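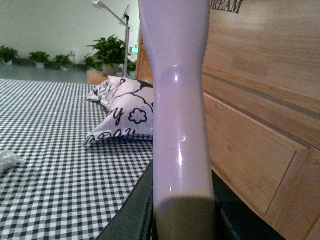

How to get a turn at the Pultgate open day

Put your name down at the desk first, then stand back while Anong Rungrueang shows you the grip. Go in slowly and keep both fingers level with the handle!

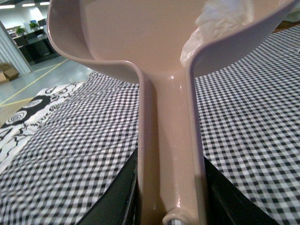

Close until it holds, lift a little, stop. I squeezed far too hard on my first go (sorry, Anong).

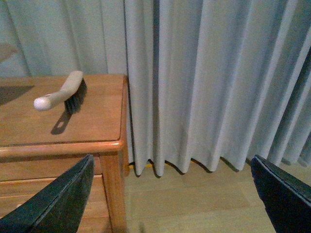

Hand brush on the cabinet, fingers open

Next up, the mannequin leg. Aim for the slimmer part and take your time.

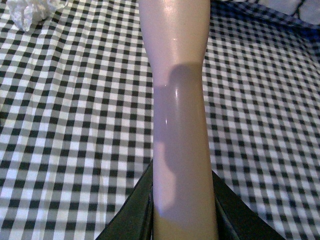

1 min read

You get 8 minutes each, and they're doing it again in November.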